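Print this page | E-mail this page

Bench notebook — gripper comparison, brick cell
29/09/2018, entered by Danica Bednárik

Carrying on from the April list. Question is still whether we keep the Jernden fingers or go over to the Uysal ones before Londness want the cell back. Apostolos did the mounts, I did cables and controller. Glykeria on the pedals for most of it.

Controller first. Grurkitz box rebooted, old gains loaded, no complaints this time. Grip force limit set to 30 per cent on both sides, went up to 55 later when the pick felt mushy. 55 is too much for the small bricks I think, fingers flex and the thing creeps round in the grip. Went back down. Need a proper number, not me guessing. 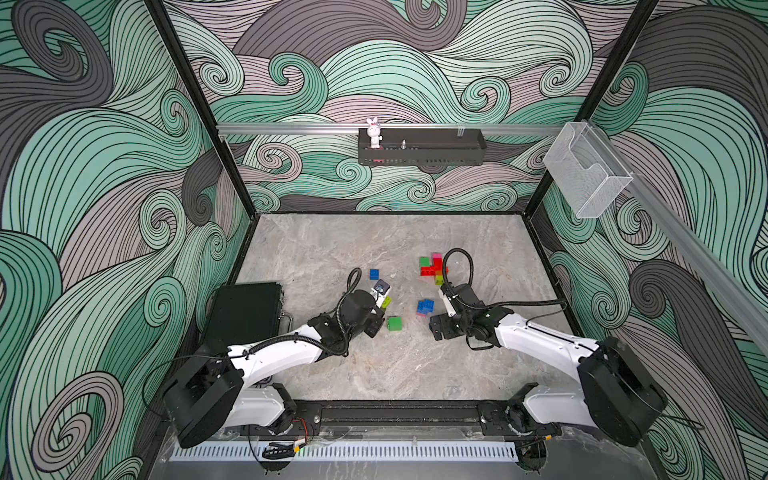

Cable routing needs another go before we compare anything else. Too much slack at the wrist on both sides and I keep waiting for it to snag. The right one stands up in a tall loop over the wrist while that arm goes in to the pile, left one just arcs over with the white and dark blue cube in the fingers. Apostolos wants a clip half way along the link. Fine, but leave enough for full roll, last time he clipped it we lost the end of the travel and I spent a whole morning blaming the firmware.

White pads: Glykeria likes them, says she can tell where the tips are on the overhead view. I agree. Grip wise no opinion yet, want to try the softer set Evanthia ordered — ask her wether they came.

Wrist camera. Swapped the lens, refocused, locked exposure. Old setting hunted every time a shiny brick came in close. Worst case for us is a brick held at an angle, you get glare on the top face and the segmentation splits it in two. Chrysoula's filter copes with some of it, not all. She wants examples with clutter underneath as well, same colours as the held piece if poss. 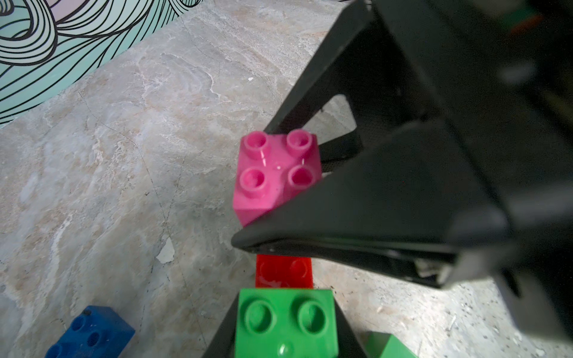 Wrist cam: pink 2x2 held tilted, red and green bricks below, streak of glare between the studs.

Things I don't like about this view: gripper body takes up most of the right side, so anything over there is lost to us. Could shift the camera out on a longer bracket but then it hits the rail on low approaches. Apostolos reckons a wider lens. I reckon he hasn't seen what the wide one does to the corners.

To do
- force sweep between the two settings, same brick, same pose
- cable clips, both arms
- softer pads, see above
- ask Londness for 2 more days on the cell
- Chrysoula to rerun filter on the new exposure, tell her the gian is changed too
- label the spare finger sets!! they look identical in the drawer

No decision on Jernden v Uysal yet. Leaning Jernden for the narrow tips but havent got the numbers.

Corrections to Danica | © Londness workshop notes | Back to top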